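When I came to this country I had a suitcase, a good dictionary, and a habit that my new neighbors found strange. In my mother's house, if a person gives you food in a dish, you never give the dish back empty. You wash it, you dry it, and you put something inside. It can be six eggs. It can be two lemons. But it can't be air.

My first neighbor here, Elsie Rutherford, brought me soup in a plastic container with a blue lid. I returned it with rice pudding. She was very polite, but I saw in her face that I had given her a problem. Now she owed me, or she believed so. She had meant the soup to be the end of the matter - a kindness, finished and closed. I had opened it again.

I have thought about this for many years, and I want to defend my mother's side, although I understand Elsie better now than I did then.
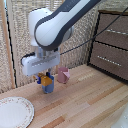
**Isn't this only a polite way of keeping accounts?**

It would be, if the amounts had to match. In my town they never matched. Consuelo Llanos sent us a whole roast chicken once and received the plate back with a spoon of guava jam, and she was content. What mattered was that the plate kept traveling.

I believe a debt between friends is a good thing when it stays small. If I owe you a little, I have a reason to knock on your door. If I owe you nothing, I need to invent a reason, and most of us are too shy or too tired to invent one. People here like to say "we're even now" with a voice of relief. To me it sounds like a goodbye.

Of course there is a bad side, and I don't want to hide it. My friend Marisol Muñoz grew up with the same custom and she hates it. In her family the dish was a burden. When her father lost his job, her mother hid from the woman next door for weeks, because the woman's bowl was in the kitchen and there was nothing good enough to put in it. Marisol says a gift that makes you hide is a bill. I can't argue with that. A custom should bend for the person who has less, and in some houses it did not bend.

There is also the matter of time. To fill a dish you must cook, or have a garden, or at least pass by the market with some calm. My nephew Heriberto works nights and eats standing up. When I send him stew, the bowl stays with him until November and comes home with a chocolate bar from the gas station. I was offended the first time. Then I ate the chocolate, and it was fine chocolate.
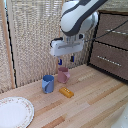 **What should a person do if they really have nothing to put in the dish?**

Return it clean, and stay ten minutes. My mother accepted a visit as full payment, and she accepted a piece of news too, if it was good. She was less happy with dishes left at the door without a knock.

Elsie and I found our own way in the end. She told me one day, very directly, that she could not eat so much sugar and that the puddings worried her. I was ashamed, and after that I was grateful, because a person who says such a thing plans to continue knowing you. Now she sends soup and I send back the container with parsley from my window. Some weeks it is a poor little bunch. She puts it in the next soup, so I suppose part of it comes back to me.

I still have one dish that is not mine, a white one with a chip on the side. It belonged to Lizeth Giraldo, who moved away before I could return it. I have asked for her new address twice. I would like to send it with something inside that doesn't break or spoil, and I have not decided what.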